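April
By the Bresari Family History Society

Brasthorpe passenger and settler index opens to family researchers

The Bresari Family History Society is thrilled to open the Brasthorpe index, a free listing of 300 families who came to the district from overseas and stayed. Anyone with a great-grandparent in the area can now search by surname, port of arrival or place of burial.

Members read through 118 parish and shipping registers to build it, and the work threw up some wonderful surprises. Spelling was the big one – the Skalden family alone turns up under seven versions of the name, and all of them are now cross-referenced. Burial entries have been matched to headstones at 238 graves, with plot numbers given where the cemetery book recorded them.

The society is still hoping to hear from descendants. There are 78 families with an arrival entry and nothing after it, and a letter or the flyleaf of an old Bible could fill the gap!
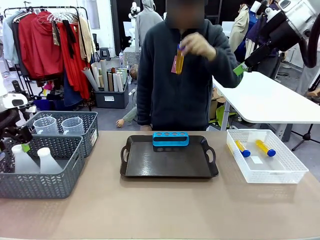
A test tube of orange-yellow liquid held upright over a table with a tray and a blue rack.

The index can be searched at the Bright Street reading room, from 10 am. Enquiries and corrections are welcome at the front desk.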